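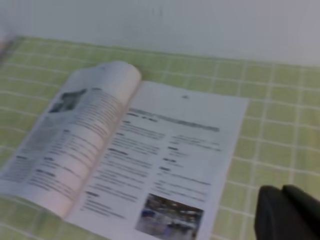
Ticket 597: Magazine pages will not lie flat, reading table
Opened by: Coralie Sheehan
Assigned to: Usman Lodhi
Status: Open, waiting on parts
Opened: 9 December 2021

Problem
Open magazines on the reading table keep closing or lifting at the spine. Worst with the new Henare issues, which have a stiffer binding than the September ones. The tablecloth also slides when a page is turned.

Log

Usman Lodhi: Tried opening the magazine at the middle and pressing along the spine with a ruler. Left page still lifts. Tried it again near the front of the issue and it was worse.

Coralie Sheehan: Please don't use the metal clips from the supply drawer. They left dents in two covers last time.

Usman Lodhi: Clips put back. Took the cloth off, wiped the table, and put the cloth back on with a strip of Gevard non-slip liner under the front half. Front half stays put now. Back half still moves.

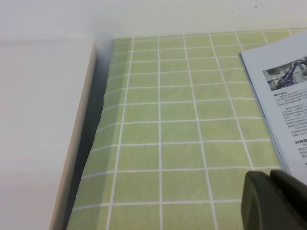

Heather Donnelly: The liner needs to cover the full table, or the cloth will keep creeping. Cut the next piece to the table size and trim it at the corners. When you lay the cloth again, use the white grid lines to get it straight with the wall, and look at the side by the white board, where the green edge is wavy. Smooth that out before any magazines go down.

Usman Lodhi: Will do. Ordered 2 rolls of liner and a pack of 50 clear page holders from Jenden. The holders are plastic and should not mark the paper.

Coralie Sheehan: Fine with me. Leave this open until the holders have been tried on a Henare issue.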